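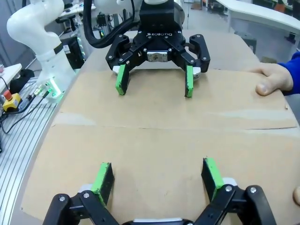 *Two grippers open over the cardboard, seen from the wrist of the near arm.*

# Review: Favuten, a method for two-arm folding

I've been reading bimanual manipulation papers for years and I rarely want to try one the same evening. Favuten made me want to! It's a training method for two-arm folding by Jucélia Andrade and her group at Hamstead, and the idea fits in a sentence: learn where the crease should go first, then let both arms plan their grasps from that line.

Most folding policies I've used go straight from camera images to joint motions. They do fine on towels and fall apart on anything stiff. Cardboard is a great choice of test material (it springs back, it slides, it remembers every old fold), and the green rubber pads on the fingers show up clearly in the wrist views, so you always know where contact is supposed to happen.

The training set is 681 demonstrations, small enough that a modest lab could collect its own. With that, Favuten beats Judutent, the baseline most of us have been stuck with, on every sheet size in the paper. The gap is widest on large sheets, where Judutent tends to let one arm pull while the other is still reaching. I went through the rollout videos twice and the timing between the arms is lovely, especially the little pause before they both close.

Some gripes. Sheets with an old crease in the wrong place still confuse it, and the paper gives that half a page when I'd have happily read five. A person can steady a corner during demonstrations, and I'd like to see results split by whether someone did. The code installs cleanly, but the calibration script wants its files in an order the readme never mentions, and I lost an afternoon to that.

Still, if you have two arms and a pile of boxes, go get it. The Đồng branch has the newer crease predictor and is the one I'd start from. A version for corrugated sheets with flaps is planned for September, and I've already started saving boxes.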